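How to Score Cloth Handling Runs by Grasp Order

Most cloth folding results report a single success rate. That hides where a policy fails. The method below splits each run into stages and scores them separately. Puspita Tjoa and I used it on the Grarkov two-arm setup in November, with 113 runs in the final set.

What you need

Joint logs from both arms, gripper opening values, and one fixed camera view of the whole work area. Wrist camera footage helps but is optional.

Step 1. Mark first contact

Go through the video and note when each gripper first touches the target cloth. Log left and right separately. If a gripper touches a different item first, tag the run "wrong item" and keep it in the set.

Step 2. Mark the shared grasp

Find the first moment when both grippers are at the cloth together. Check it against the gripper opening values. Fabric is thin, so a closed reading alone does not prove a grasp.

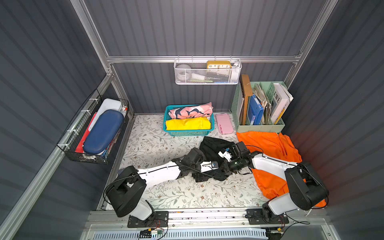 Both grippers at the black cloth, with the orange cloth to the right.

Step 3. Score the spread

Trace the cloth outline at the shared grasp and again at the end of the run. Divide the second area by the first. Dark fabric needs a lower threshold in the outline tool, so set it by hand for each cloth color.

Step 4. Compare by stage

Report the share of runs that reach each stage, then the median area ratio for those that reached the last one. Have a second person label 5 runs before you start. Rachid Sqalli labeled ours and disagreed on 2, both at Step 2, so we rewrote that rule and labeled everything again.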